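Section 6. Logging a claim before you publish

For Rullcombe ward editors using the Lalard rumour log. Read section 5 first if you don't have a login yet.

Use this when something about a councillor, candidate or party official is going round and you can't tell where it started. Resignations, secret deals, leaked letters, all of it.

1. Open Lalard, pick New claim. Not New story. They look the same on a phone.

2. Paste the claim word for word. Spelling mistakes as well, they help us match copies.

3. Put in the earliest link you've got. No link? Write "heard" and the name of the street or group.

4. Choose a status. Unchecked, denied, confirmed, false. New claims are always Unchecked, even if your sure.

NOTE: Denied and False are different things. A party office saying no is Denied. Leave it there till there's a document or a second source.

5. Ring the person named. Log the time of the call and what was said. No answer, log that too, try again after 10 minutes.

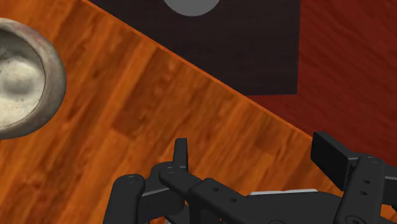
Siv Halvorsen: step 5 doesn't work for me during a count, the agents all switch their phones off. I've been emailing the party office and putting "call" in the box. Is that ok?

Email is fine at a count. Put "email" in the box though, it gets checked afterwards.

6. Press Hold. This stops the claim going out in the evening bulletin. Second editor has to release it.

CAUTION: Hold does not cover the Ilance feed. Switch that off seperately under Outputs, before you press Hold. In January claim 878 went out on Ilance while it was still Unchecked, and the correction took all night.

7. Second editor reads the log and picks Release or Drop. You can't release your own. If only one of you is on shift, message Gøran Westerberg and wait.

8. If Dropped, leave the entry where it is. Don't delete. Same rumour usually comes back near polling day with a new name in it.

Limits: claim box takes 1000 characters. Longer posts, paste the first part and attach the rest as text.

Old Seppälä entries are read only. To reopen one, copy it into a new claim and put the old number in Notes.

Steps last changed 8 October 2024. Section 7 covers corrections.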